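Small Containers, Tiltwood Gallery

Our July page is given over to small containers for a desk or bathroom bench. Everything was set out on a plain white table at Tiltwood, where the Merkmont storage group keeps its collection of 1,017 household pieces.

First up, a pale cup with a rounded rim and smooth sides.
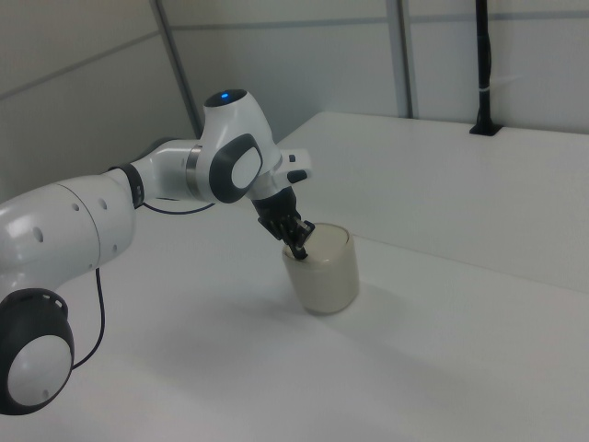

Aoun wrote in to say that a cup like this does fine for cotton buds, but anything kept near a sink wants a lid.

Lids come next. A flip-top suits scraps and tissues, and it stays with the bin when you empty it.
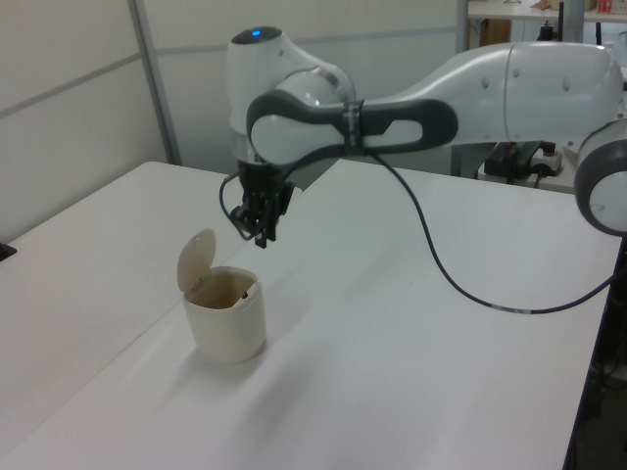

Flat lids take less height on a shelf – handy if yours are set close together. Cream is an easy colour to match.
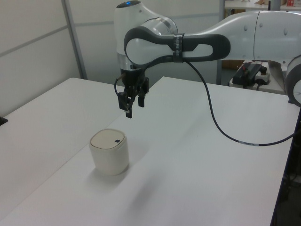

Wipe the rim with a damp cloth when you do the rest of the bench, and let it dry before closing.

Last is the upright view. 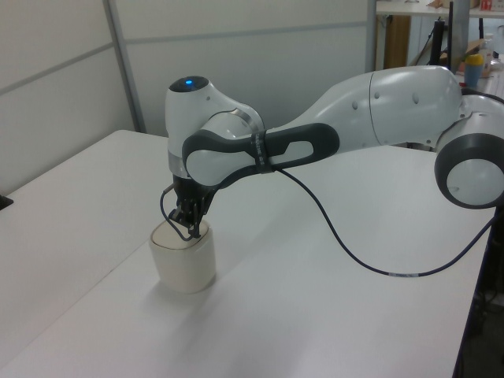 Cream container, matte sides, brownish rim.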